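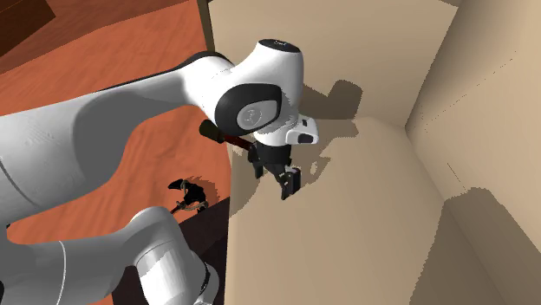
Equipment plan for the tabletop and household handling project

Section 3. What to buy, and when

The project has one arm budgeted for the coming term. All work up to this point has been done in simulation, and the purpose of this section is to turn the simulated setup into a purchase list the department can approve. Costs are given in the department's internal budget units, where the full allowance for the project is 1208.

The arm itself is outside the allowance. It will be booked through the shared equipment pool, and the pool requires a written request in January for use in the following term. What we have to pay for is the mount, the gripper fingers, the wrist camera, the test objects and the spare parts.

Two suppliers returned quotes for the mount. Cludari offers a welded stand with a fixed top plate. Sanent offers a bolted frame that can be taken apart for storage. The Sanent frame costs 200 units more, and we do not recommend it — the stand will stay in one room for the whole term. 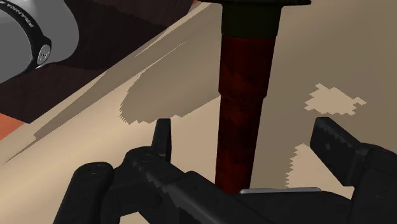
Fingers are the item most likely to wear out. We plan for 4 pairs, of which one is fitted, one is kept as a spare and the remaining two are reserved for changes in finger shape. Siddiqui can machine them from our drawings, but lead time was left open in the quote and has to be confirmed before the order is placed.

Test objects are cheap and should be bought last. The simulation uses models with ideal weights and surfaces, so each real object has to be weighed and its friction measured before results can be compared. A kitchen scale and a simple tilt board are enough for this.

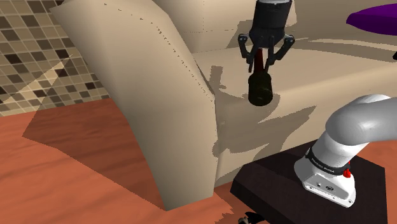

Page last changed: 26th February

3.1 Furniture and floor space

A gripper holding a bottle over a seat cushion needs different clearance from one working over a flat panel. For the real tests we will borrow a used sofa and pay for transport only. The mount must stand close to the front of the seat, and the floor plan in the appendix has been redrawn to allow for this.

3.2 Software

The Kotitby scheduling package is licensed per seat. We need 2 seats, one for the control computer and one for the desk used for planning. The simulator license is already held by the department.

3.3 Open items

Lead time for the fingers, from Siddiqui.
Floor load limit for the test room.
Storage for the sofa outside test hours.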